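## 7. Labeling clothes before the first wash

The Prellbridge iron-on label kit contains 355 labels, enough for one household or one very forgetful teenager. Read this section before plugging anything in.

1. Wash the garment once, without fabric softener. Labels hate softener.
2. Set the iron to cotton, steam off. Let it heat for 3 minutes.
3. Spread the garment flat with the collar facing up. The floor will do, if you're on good terms with your knees.
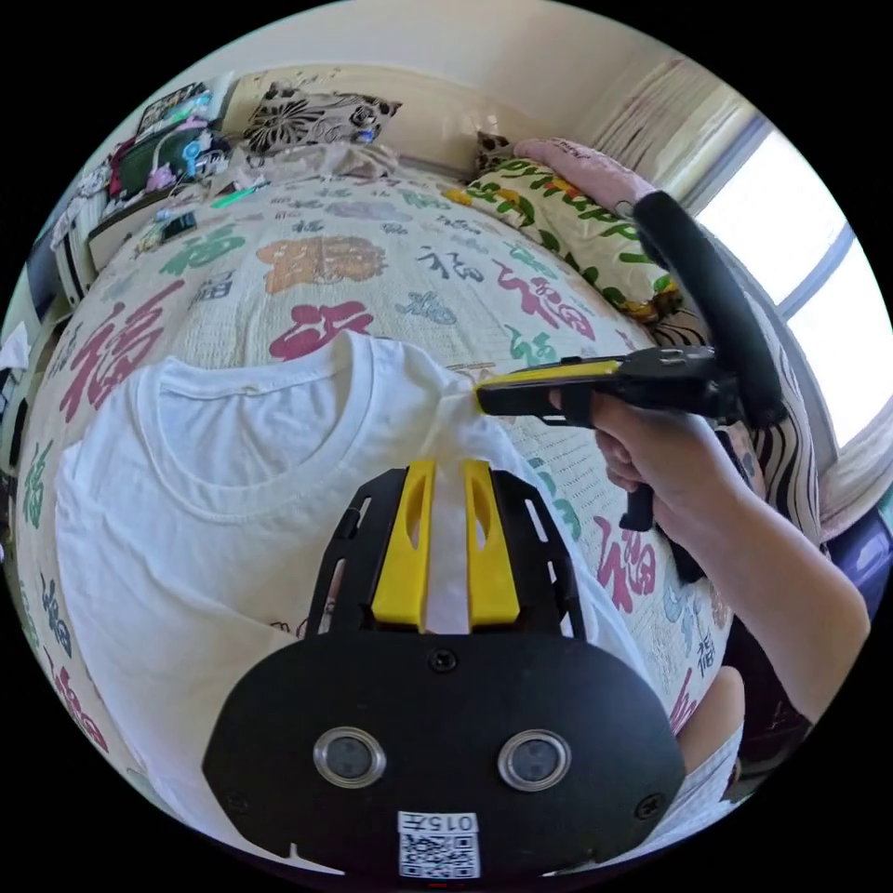

*Fig. 7-1. White crew-neck T-shirt spread on a bed.*

4. Move the garment to an ironing board before applying heat. Mattresses scorch, and the warranty is silent on mattresses.
5. Place the label inside the back of the neck, printed side up. Cover it with the paper sheet supplied.
6. Press firmly for 7 seconds. Do not slide the iron, however natural it feels.
7. Let the label cool, then peel off the paper.

**Note:** Ribbed collars stretch. Put the label on the flat fabric below the rib, or it will let go by November.

**Caution:** Never iron a label onto a garment while someone is wearing it. We were asked to add this line.

For replacement sheets, quote part number 826.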